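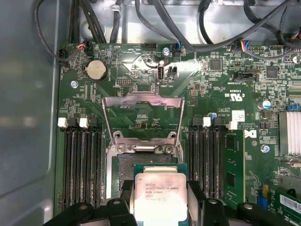

Figura 3. Procesador Intel Xeon E5-1630V3 sujeto entre los dos dedos de la pinza, junto al zócalo con la placa de carga levantada. Vista de la cámara de muñeca.

Investigación > Células de desmontaje > Artículos

4.2. Preparación y mantenimiento de la célula de inserción

La célula Quintana se montó en el taller de Trustport durante el mes de abril, y la mayor parte de lo que contamos en este apartado lo aprendimos en los meses siguientes, mientras la manteníamos en marcha. El lector que venga buscando el método de control puede pasar sin remordimientos al apartado 5; a quien tenga que montar una célula parecida le pedimos un poco de paciencia, pues aquí están los detalles que nosotros habríamos agradecido encontrar en alguna parte.

El chasis se coloca tumbado sobre una bandeja Triltell con cuatro topes ajustables, de manera que la placa base quede horizontal y el brazo pueda trabajar desde arriba. En las primeras semanas apretábamos los topes a mano y confiábamos en el peso del propio equipo, con el resultado de que cada inserción lo desplazaba un poquito y al final de la mañana la referencia ya no servía. Ahora se aprietan con llave dinamométrica, siempre en el mismo orden, y la referencia se vuelve a tomar sobre dos tornillos de fijación de la placa cada vez que se cambia de chasis. Son unos minutos que al principio duelen y luego se echan de menos cuando uno se los salta.

El mazo de cables merece un párrafo propio. En los equipos de este tipo los cables negros pasan por encima del borde superior de la placa (figura 3) y forman un ovillo que, según cómo haya quedado tras la apertura, puede invadir el volumen de trabajo de la pinza. Probamos bridas, probamos una pestaña impresa y acabamos volviendo a lo más humilde, una cinta de tela que recoge el mazo contra la pared del chasis y que se retira al terminar. La planificación de trayectorias entra siempre por el lado opuesto, con los dedos bajos, y pasa entre los dos bancos de memoria que flanquean el zócalo. Conviene revisar también las pestañas blancas y negras de las ranuras DIMM: una pestaña abierta de más estrecha el paso justo donde menos sobra.

La pinza lleva dos dedos negros de extremo redondeado, que sujetan el procesador plano. Los extremos se limpian con alcohol isopropílico al comenzar la jornada y se cambian cada 211 ciclos, cifra a la que llegamos por el camino largo. En la primera serie, de 161 inserciones, no sustituimos ninguno y observamos que la deriva angular crecía con suavidad hasta poco antes del final, momento en que empeoraba de golpe. En la segunda serie, con un material algo más duro, el mismo codo apareció más tarde, y fijamos el cambio antes de alcanzarlo. El par de apriete de los dedos se comprueba con una pieza patrón - un bloque rectificado que guardamos en su propia caja - y se anota en el cuaderno de la célula aunque no haya variado.

La calibración entre cámara y pinza se rehace después de cada cambio de extremos. El procedimiento completo lleva 45 minutos con el programa Wosum, y exige que la iluminación esté ya encendida y estabilizada. La luz nos dio más guerra que la mecánica, todo hay que decirlo. La placa de carga del zócalo, cuando está levantada, devuelve el reflejo de la lámpara cenital, y el disipador metálico del procesador hace otro tanto según su inclinación, de modo que el detector de bordes confundía a veces el brillo con la arista. Bajamos la intensidad, añadimos un difusor y giramos la lámpara 90 grados respecto al eje de las ranuras. Desde entonces, el texto impreso del encapsulado se lee bien en casi todas las posiciones de aproximación, y lo aprovechamos para confirmar el modelo antes de descender.

El descenso se detiene siempre en un punto de espera sobre el zócalo. El campo de pines es delicado y un roce lateral basta para arruinar una placa, cosa que sabemos por experiencia propia y bastante cara. En ese punto se comprueba que la placa de carga esté abierta del todo, se pone a cero el sensor de fuerza y se corrige el giro; si la corrección supera el umbral de la tabla 2, el brazo se retira y vuelve a empezar. Los topes, el sensor y el difusor se repasan juntos al cierre de la semana, y las incidencias se recogen en el anexo B.

Compartido 45 veces · 0 comentarios

Contacto | © Grupo de la célula Quintana | Volver arriba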